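Linen sheets in a hot climate, worth it or am I kidding myself?
Forum: Home and Housekeeping > Bedrooms

marlowbean
Posted July 18, 2023
Okay, talk me into it or out of it. We're upstairs, the AC gives up around bedtime, and my percale set is finally going thin in the middle (I've had it 10 years, no complaints). I keep looking at the Plerier linen set and then closing the tab because ouch. My sister-in-law swears by bamboo but hers pilled like an old sweater, so that's out. I sleep hot, husband sleeps like a corpse and doesn't care. What would you do?

tuckedin_tess
Linen, and don't look back! I've had mine four summers and I'd never return to cotton in hot weather. It feels scratchy for the first few washes, I won't lie to you, and then one night you get in and it's just... lovely. Kind of dry and airy, even when the room isn't. I bought the cheaper Pellix ones and they've held up fine except for one seam that I fixed by hand.

gridley973
I'm going to be the grump. I bought linen, hated it, gave it to the dog. It never got soft, it shed lint all over my dryer and it looked like I'd slept in a paper bag. Good cotton percale is cool, it's half the money, and you can buy it anyplace. If your percale lasted 10 years, why would you switch?

marlowbean
Ha, that's pretty much my husband's argument. The wrinkles do worry me a little. I like a made bed to look made.

tuckedin_tess
Gridley, how many times did you wash it before the dog got it? And did you use fabric softener? That stuff coats the fibers and they never relax.

gridley973
Seven times, no softener. I can follow a label, thank you.

tuckedin_tess
Okay okay, fair enough.

oldhouse_wren
I'm somewhere between you two. I keep linen on from spring until October and then flannel goes on, and I think people fight over fabric when half the trouble is what's underneath. We had a foam topper that held heat like a casserole dish. Took it off and the same old sheets felt cooler that very night. So marlowbean, what's on your mattress? If there's a waterproof protector under there, I'd try a night without it before spending a dime.

As for wrinkles, mine wrinkle, everybody's wrinkle. I pull the sheet tight from the corners in the morning and call it done.
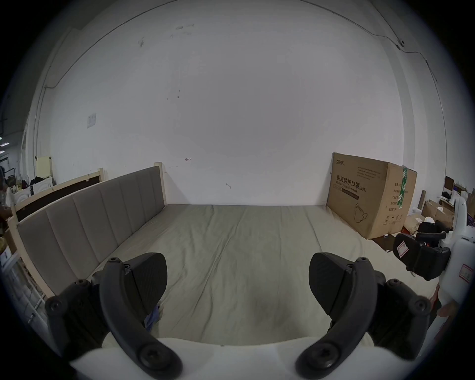

How do you keep a fitted sheet from bunching up toward the middle by morning?

Measure the mattress depth with the topper on and buy for that number, then put the two head corners on first and pull toward the foot. Mine used to ride up every night and the problem was shallow pockets. The elastic bands that clip underneath work too, but I find them a pain on laundry day.

marlowbean
Oh no. There IS a waterproof protector, left over from when the kids were tiny and came in with us. I never even thought about it. Stripping the bed tonight!

gridley973
See, that's free. Try that, then buy percale.

pinchpenny_lu
Jumping in about the bands: I had the Skisora ones and the clips left little pinch marks on my good sheets. I went back to safety pins like my grandmother used. Ugly but they hold.

Also, if you do go linen, buy just the pillowcases first. You find out fast whether you like the feel on your face, and you're only out a little money if you don't.

tuckedin_tess
Pillowcases first is such a good idea, I wish I'd done that. I'd still bet on linen though :)

marlowbean
Update! Protector is off and it was a better night, still warm but I didn't wake up stuck to the bed. I ordered two linen pillowcases and I'm holding off on the big set until they've been through the wash a few times. Gridley, if I hate them I'll mail them to your dog.

gridley973
She prefers the flat sheet, but she'll take them.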